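Clomstead workshop: the gripper gets a grip 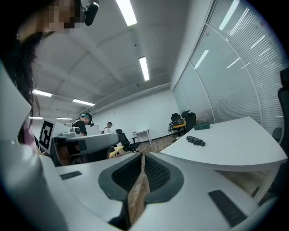 Aicha Tawfik

The hand-held grippers we have been building since April now close when asked, and open again most of the time. Each has white fingers and a dark rubber pad in the middle, which took 12 attempts and Martti Laitinen's entire stock of patience. The aim is 1,000 recorded grasps for Nelell, our home-built arm, to learn from. We have 400 – a good many of them of me missing a cup. Martti is rewriting the part that throws out the bad ones, and has asked me to stop supplying so many. Spare M3 screws are welcome at the bench.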